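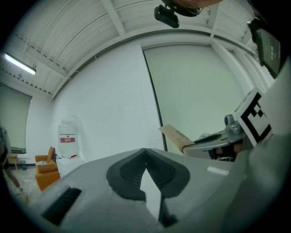 Rapport d'avancement no 2
Projet Praken : inventaire et restauration des mares du plateau
Rédaction : Dehua Lu, chargé de projet, association Fluvico
État au 31 janvier 2022

Avancement général

L'inventaire de terrain est terminé. Il porte sur 52 mares réparties entre les trois communes du plateau, dont plusieurs ne figuraient pas au cadastre. Chaque mare a sa fiche : surface en eau, profil des berges, végétation, accès, propriétaire. Les fiches ont été remises au format convenu, avec les relevés botaniques en annexe.

Les travaux de curage ont commencé par le secteur de Pinevov. L'entreprise Van Dijk a extrait 535 mètres cubes de vase, étalés sur les parcelles voisines avec l'accord écrit des exploitants. Les berges nord ont été reprises en pente douce. La mare du lavoir reste à faire : le chemin ne portait pas la pelle et nous avons préféré attendre un sol plus ferme.

Plantations

Environ 2000 plants d'hélophytes ont été commandés (iris, salicaire, laîche des rives). La livraison est prévue au printemps. La pépinière nous a prévenus que la laîche pourrait manquer ; dans ce cas nous la remplacerons par du jonc, déjà présent sur le site.

Difficultés

Deux propriétaires n'ont pas encore signé la convention d'entretien. Le premier demande que la clôture soit reculée d'un mètre, ce qui paraît acceptable. Le second souhaite garder un abreuvoir direct pour ses bêtes. Nous lui avons proposé une pompe à museau et attendons sa réponse.

Le suivi des amphibiens a pris du retard. Les passages d'août ont été faits, mais trop de mares étaient à sec pour que les résultats soient exploitables. Une nouvelle série est programmée à la période de ponte.

Budget

Les dépenses sont conformes au prévisionnel, sauf le poste transport, en léger dépassement à cause des rotations supplémentaires de tracteurs. Nous demandons l'autorisation de couvrir l'écart avec le reliquat du poste communication, sans modification du montant total de la subvention.

Prochaine étape : curage de la mare du lavoir, puis réception des travaux de Pinevov avec vos services.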